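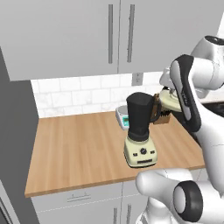

Soup night, and the woman who won't write anything down

Shagufta Zaidi is already talking when I get through the door. Coat still on, phone in one hand. She has until four o'clock and then she's off to pick up onions.

She has run the soup night in Jitcombe for three winters now. Pay what you like, eat what there is. It started in February with one pan of lentil and a borrowed hall key. "I thought I'd get my neighbours," she says. "I got my neighbours and their neighbours and a man who'd come in to ask about the bus."

The most she's fed in one evening is 101. She remembers because the bowls ran out at 100 and the last one had his in a measuring jug. "He came back the week after and asked for the jug."

No recipes, or none she'll hand over. I ask twice. She says people get stuck on amounts and then panic when they've no leeks. "If you've no leeks, use something else. It's soup." Her mother cooked like that, her aunts too, all of them tasting off the same spoon and arguing over salt. Shagufta still salts late. Very late, after blending, and she's quite fierce about it.

What goes wrong most often? "Water. People drown it." She starts with less than looks right, lets the veg go properly soft, then thins it at the end. Spices into hot oil first, never sprinkled on top afterwards. Cumin mostly. She went off turmeric for a year after staining the hall's one good tablecloth and is only now comming back to it.

And the blending, which I'd not thought about at all. Small batches, she says, let it cool a bit, don't fill the jug up. She once redecorated her own ceiling with beetroot. "You can still see it over the cooker. Pink. My son says it's a map of Norway."

Money is tight but not the worst of it. A night costs her in the region of nothing if the greengrocer's been kind and a fair bit if he hasn't. A £300 grant paid for pans and a second-hand hotplate. Then last autumn Ingrid Doucet turned up, who used to manage the kitchen at Radu, the restaurant on the hill that closed. She'd read the poster wrong and thought it was a class.

"I stood there with a notebook," Ingrid tells me, when she rings in on speaker halfway through. "Shagufta gave me a peeler."

They don't agree on much. Ingrid wants stock made from bones, Shagufta wants it so anyone can eat it. Ingrid likes things passed through a sieve. "Who's washing the sieve?" says Shagufta. There's a pause on the line. Ingrid says she is, usually.

The plan for this winter is a second night, over in Molell, where the village shop shut and the bus doesn't run after six. They've got a room. They haven't got a sink in the room. Shagufta reckons they'll pass their 1,000th bowl before Easter either way, and she wants that one to be the lentil, same as the first.

Does she ever get sick of soup? Long look. "I have toast at home."

She's up, keys, bag, hunting for her other glove. I ask what she'd tell somebody wanting to start thier own. Find a hall with heating, she says. Ask who has the key before you ask anything else. Bread is dearer than you think so get it the day after. And have somebody on the door who likes people, "because I'm in the back shouting at a potato."

Then the onions. Ten kilos, and she's going on the bus.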